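Cloltlow: a word list for bathroom and home repair terms

Version 7, updated 10/11/2020

Cloltlow is a plain text list of 513 words that people use when they talk about tile, grout, sinks and taps, in English, Vietnamese and Finnish. I started it after trying to buy grout in my second language and coming home with wall filler (twice!), and it has grown into something I'm really happy with.

Each line has the English term, the two translations and a short note on usage. Vy Tạ and Nhi Đào wrote the Vietnamese column, and their notes on northern and southern words are wonderful.
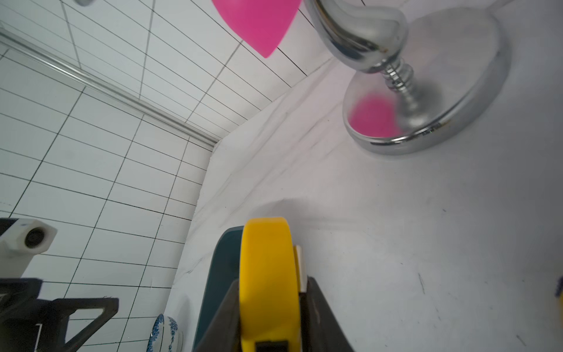 Pirjo Ikonen did the Finnish side and still has 43 entries to check; those end in a question mark. Please treat them as drafts.

The file is UTF-8, tab separated, sorted by the English term. Corrections are very welcome, especially for pipe fittings, where we keep finding new regional names!

Free to use and share with credit.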